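Slide 4. Paint and mood

Say up front that I came to this as a doubter. The Inskip survey asked 60 office workers whether pale walls made them calmer. Most said yes. They had just been told the walls were meant to be calming, so I give that very little weight.

Pause. Ask who has repainted a room and slept better. Then ask what else changed that month.

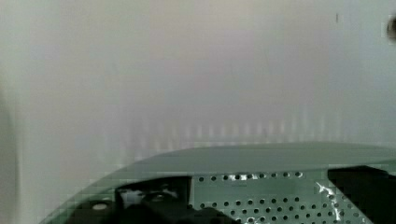

Pale gray-white, pinker toward one side.

Golnar's Altby figures come next — go slowly. Five rooms, six weeks, no control room. She knows my view.

Skip the Jevum quote if short on time. Questions to Mahtab.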